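Subject: Re: [skuvo-users] demos by hand or by remote?
From: Haiyan Fu

Suqin Li wrote:
> We have 90 bed-making demos from the remote rig and the policy still
> lets go of the sheet too early. Is anyone on the list doing cloth
> with bare hands?

Yes, and I love it! We switched at Brerkbridge in September. A person does the chore with a head camera on, and we save the remote rig for the last few fixes. I get through 5 beds in the time one used to take.

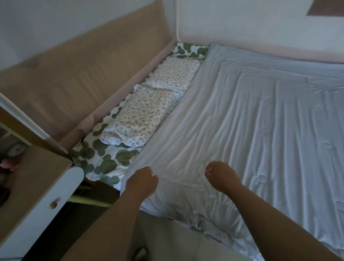 Letting go early was our problem too. What helped was asking people to slow down at the foot of the mattress and hold each pinch a bit longer than feels natural – the labels got much cleaner. Wrinkles are fine, leave them in.

We're at 800 clips now, and I'd happily share the Skuvo config. Do you crop to the hands before training, or keep the full view?

Haiyan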